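Vetwood Sunday League Results - read this before you trust it

What you get: one CSV of match results from the Vetwood amateur football leagues, 2,080 rows, one row per match. Columns are division, home, away, home_goals, away_goals, status and source.

Where it came from: mostly the league's own results pages, scraped by Menaka Karunaratne. The older seasons were typed in from club newsletters by Mizanur Bandara. I merged the two and I don't fully believe either.

Known problems

Scores. 47 matches have different scores in the two sources. I kept the league's version and set status to "disputed". That doesn't make it right. Endness Athletic's 7-2 win over Bepari Town shows up as 2-7 in one place, and both clubs claim it.

Walkovers. The league records them as 3-0. Some clubs leave them out. If you compute goal averages without dropping status = "walkover", your numbers are junk.

Names. Fasitz and Fasitz Reserves were merged for one season on the league site. I split them by division, which is a guess.

Goalscorers. Not included. The newsletters credit the same goal to different people often enough that I gave up.

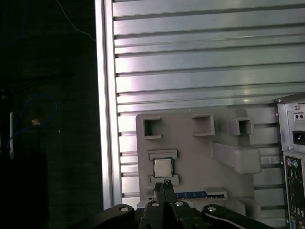 Home advantage. Please don't use this file to prove it. Over a third of the older matches were on shared fields, and the "home" team was whoever got listed first. Somebody has already posted a chart.

Predictions. A model that calls promotion from this data is mostly learning which clubs could get eleven people out in December.

Corrections: open an issue and attach a scan of the match card. "I was there" doesn't count - I was there for a few of these too, and I got one wrong.

License: CC BY 4.0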